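Keeping the Gripper Honest: What I Learned Writing House Rules for a Wrist Camera
Student project report, Robotics and Automation Stream
Submitted 2019-03-20
Project supervisor: Randi Grønli

1. How I ended up doing this

I wanted to build something. My first proposal was a sorting cell with two arms and a conveyor, and Randi very kindly told me it was three projects wearing one coat. What the lab needed was somebody to sort out the rules. We had one arm, a gripper with a small camera mounted near it, a shared bench and a lot of people taking turns, and every one of us had our own habits. Some people homed the arm before they left and some left it parked wherever it had stopped. Saved pictures went into whatever folder was open at the time.

So my project turned into writing a set of good practice rules for the Vadora bench (that's our name for the whole setup, after the software project it was bought for) and then seeing whether people could live with them. I was a bit grumpy about it for the first week and then I got really into it, which surprised my housemates, who had to hear about it over dinner.

2. What I read first

I started with the safety standards, mainly ISO 10218 for industrial robots and the technical specification ISO/TS 15066 for collaborative ones. I won't pretend I took in every page. They're written for people who design and integrate whole systems, and a lot of it was way over the top of a student bench. Still, the big idea carried straight across: you do a risk assessment on the task and the whole setup, tool and workpiece included, and you don't get to stop at the arm. A gentle arm holding something sharp isn't gentle any more.

What I couldn't find in there was much help with the boring stuff. How close should the fingers be to a surface before you slow down? When do you wipe the camera? Who's allowed to change the tool offset, and where do they write it down? That's housekeeping, and every lab seems to make up its own. I borrowed the layout for mine from the old Editura checklist that was already taped inside the cupboard door, mostly because people were used to it.

3. The rules as they stood at the start of January

I wrote the first version over the break and it had 14 rules. Way too many! Here's the short version of the ones that survived testing:

Rule 1. Whoever is driving says so out loud before the arm moves. Anyone can call stop, and you don't argue about it until the arm is still.
Rule 2. Hands stay out of the marked area while the arm is powered. If you need to reach in, pause it and wait for the light.
Rule 3. Slow speed for any approach where the fingers end up near a surface, even if you've run the same move all morning.
Rule 4. Take a reference picture from the wrist camera at the start of each session, look at it at full size, and write one line about it in the log.
Rule 5. Nobody changes the tool offset alone. Two sets of initials in the book.
Rule 6. Before you blame the software, check the lens and check the surface.

Rule 4 is the one I care about most, so the rest of this report leans on it pretty heavily.

4. Why the reference picture got its own rule

Part of our work on the bench was a little detection script, written by the Lindqvist group the year before us, that finds small objects on a plain background. It's a nice script. It's also very trusting. Give it a surface with a bit of fluff on it and it will happily tell you there are objects there, and then the arm has a plan for picking up fluff.

I went back through 117 log entries to see what people had been writing down. Most of them said "camera ok" or just had a tick. I don't blame anyone, I'd ticked plenty myself, but you can't do anything with a tick later on. If somebody's run went strange there was no way of telling what the camera had been looking at when they started.

The new log line asks for four things in plain words: any part of the gripper that's showing and which corner it's in, any shadow, any specks, and anything you can't identify. The last one is important. People hate writing "don't know", so I put it on the form as a proper option. "Dark strip at left edge, don't know what" is a perfectly good entry and far more useful than a guess.

Shadows turned out to be the fun part. With a camera that close to the work, the shading can be the strongest thing in the whole picture, and a soft band of it can fool a threshold that was set on a brighter day. The script's default threshold doesn't know any of that. Now we look at the reference picture first and set the threshold second, and it's written in that order on the card.

5. Trying it on real people

I had 4 classmates use the rules for their normal bench bookings while I sat at the back with a notebook and tried very hard not to help. (I helped twice. It's in the notes.)

Rule 1 felt silly to everyone for a day and then they just did it. Rule 2 was fine. Rule 3 got the most complaints, and fair enough, slow approaches are dull when you're repeating a move over and over. We talked about loosening it and I decided to leave it alone. My thinking was that the tenth repeat is exactly when your attention wanders off.

Rule 5 caused a proper argument. One of the group books the bench at seven in the morning and there's never a second person in the room. Our compromise is that you can run alone on the existing offset, but if you want to change it you wait. I'm still not totally happy with that. Randi's view is that if a job can't wait for a second pair of eyes then it wasn't planned well enough, and I can see her point, but she also isn't the one getting up at six.

Rule 4 worked better than I'd hoped. The log lines got longer by themselves and people started comparing them. Two of them disagreed about whether a dot was dirt on the surface or dirt on the lens, and worked it out by moving the arm a little sideways: if the dot stays put in the picture while everything else slides, it's the lens. I've added that to the card as a tip. Wish I'd thought of it.

6. Things I'd do differently

I'd write fewer rules from day one. I'd also have asked the Dromano students next door earlier on, as they share our cupboard and use the same wipes, and their booking sheet is heaps better than ours.

Storage is a worry too. The reference folder is capped at 2,000 pictures before the lab machine starts deleting the oldest, and I only found that out halfway through. The log book is on paper so it'll outlast the folder, but a line of writing without its picture is only half the record. Whoever takes this on next should sort that out first.

And I never did test the stop call properly. Everybody agreed with it, and everybody was polite, and in the whole trial not one person used it. I don't know if that means the bench was running safely or that people felt awkward shouting at a friend. I'd plan some surprise drills next time, with the group told in advance that drills are coming but not when.

7. The card

The final rules fit on one side of a card and it lives next to the pause button. On the back there's a sample log line to copy the style from. It goes: "Plain grey-mauve surface. Fingertip bottom left, with shadow. Darker soft band left of centre, top to bottom. Small white specks, one dark one. Thin dark strip at left edge, don't know what."
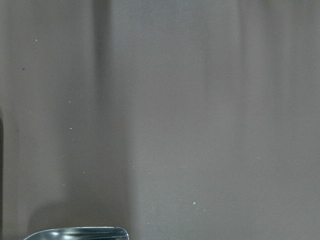

Figure 1. Wrist camera view of a plain surface, gripper fingertip at bottom left.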